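Let them do the dull jobs first

I have been helping out at the robotics club in Skomcombe long enough to have heard every parent's question, and the one I hear most, usually over a paper cup of tea while coats are being found, is why the children aren't building something more exciting. They have seen the big competitions on the internet, with the flames and the crowds, and then they come along to our open evening and find their daughter hunched over a laptop, trying to get a simulated arm to pick up a thing off a piece of furniture. I do understand the disappointment, I really do! 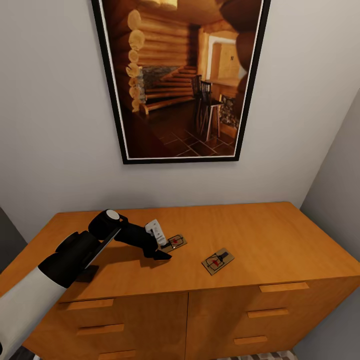
My own view, for what it's worth, is that dull household jobs are the best teachers a young programmer can have, and I'd like to see far more of them in the June contest at Trenombridge. A household job has a fussy sort of detail to it that an arena never does. Take the two mousetraps on the dresser: one lies at a slant to the other with only a short gap between them, and a gripper coming down over the nearer one has to be told, very precisely, where to stop. A fourteen-year-old who has worried over that gap for a whole evening has learnt more about angles than I ever managed at school (and I liked school).

Jannik Heitmann, who judged with me last year, disagrees. He thinks simulated work makes them careless, as a trap on a screen never pinched anybody's finger, and he would rather they had 20 minutes with a real arm than 60 with a pretend one. There is something in that. But our club has 200 pounds to last until summer, and on a screen you can get it wrong all evening and still have everything you started with, fingers included.

So please, if you come to the next open evening, pull up a chair beside one of them and ask what the arm is meant to do next. You may be there a while, so do bring a biscuit.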